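# Hedegaard bedroom set: equipment plan for the second order

Wednesday, July 6, 2022

Gallery page for the Hedegaard textile work, with the purchasing notes attached. The current kit is hand-held grippers used in furnished rooms. The second order goes to Plidum in August, and the quantities below are the ones we intend to submit unless Sasby changes its site list. 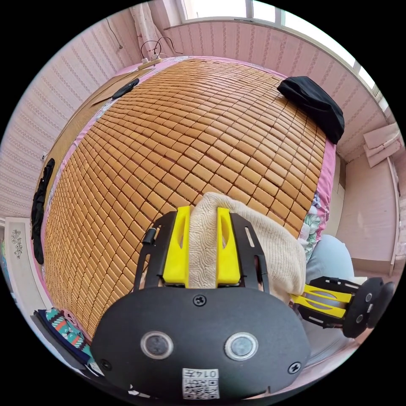 ## Knitted cloth, bed station

Cream knitted cloth with a wavy texture, clamped between the yellow fingers of the unit labeled 0147. A second gripper is visible on the right. The bed is covered with a bamboo tile mat.

Budget line: two grippers per station, one station per room. Open fabric work is planned as two-handed throughout, so single units are not worth ordering except as spares.

## Quantities

| Item | Order | Note |
|---|---|---|
| Hand-held gripper | 24 | 12 stations, paired |
| Spare gripper | 3 | held at Hultelari |
| Finger set, yellow | 27 | one per gripper, spares included |
| Memory card, 128 GB | 27 | one per gripper |
| Transport case | 7 | four grippers per case, last case part full |

The seventh case leaves one slot open. We considered six cases and a padded bag -- rejected, as the bag would need its own packing list and its own label.

## Consumables

Fingers are the item most likely to be under-ordered. Knits and coarse weaves are budgeted as high-wear materials, and smooth cotton as low-wear. Until there are wear figures from more than one site, the plan uses the high-wear rate for everything. Any surplus carries over to the next order.

Screws are bought by the bag and charged to general stores. They do not appear on the Plidum quote.

## Labels

Each housing carries a QR label with a four-digit number. The number goes on the purchase record, the case list and the repair ticket. Replacement labels must repeat the original number. A gripper returned from repair with a new housing keeps its old number and its old line in the register.

## Power and room fit

- One power strip per station, on our own inventory. Do not plan on free outlets in the room.
- Cable runs are measured from the wall to the head of the bed.
- No stands or tables are included. Bedroom stations use the bed as the work surface.

## Open points

1. Plidum has quoted delivery in two parts. Hultelari wants one delivery -- storage there is booked by the week.
2. Sasby has not confirmed its room count. If it drops below four, move one case to Hedegaard.
3. Textile stock is a separate budget and is not covered on this page.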